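I have stayed in enough lodges to be wary of the word "seamless." It turns up in brochures next to the infinity pool, and lately it turns up next to the front desk, or where the front desk used to be.

Gerkevetti, which runs the lodge at Skolwood, now asks guests to check in by app, open the room by app and report a dripping tap by app. The company says its guests prefer it. Maybe they do. I would like to see how the question was put, and whether anyone was asked at eleven at night with four percent left on the phone.

My own stay in March cost 605 a night, up from 600 the year before. Five more is nothing to fuss over. But when a hotel drops its night porter and hands me the porter's work, I expect the bill to move in the other direction. 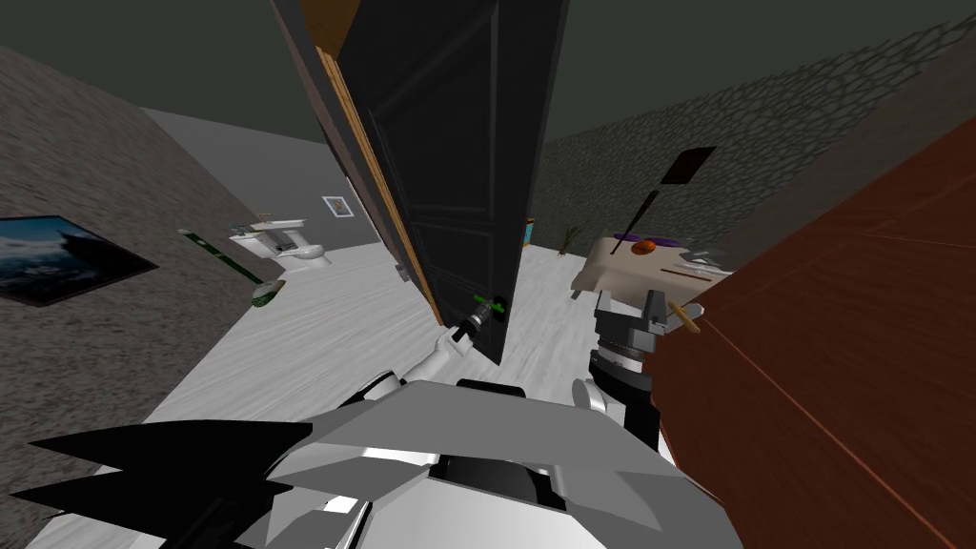 A robot arm reaches toward an open door in a computer simulation.

The usual defense is that the savings go back into the guest experience. At Solheim, a smaller place up the coast, they claimed exactly this, and what I found there was a new coffee machine and a longer list of rules. The coffee was good. I still had to walk back to the parking lot to get a signal so the door would let me in.

Then there are the reviews. Tesau, the booking site, shows 3,779 for Skolwood, and the lodge likes to quote its score. Fine, but a score tells you that most nights went well. Most nights go well anywhere. You learn what a hotel is worth on the bad one – the missed ferry, the sick kid, the room given to somebody else.

I don't want a bellhop in white gloves. I want one awake adult in the building who can hand me a key and has the authority to say sorry. If Gerkevetti can get that from an app, I'll gladly book again. So far it has sent me a survey.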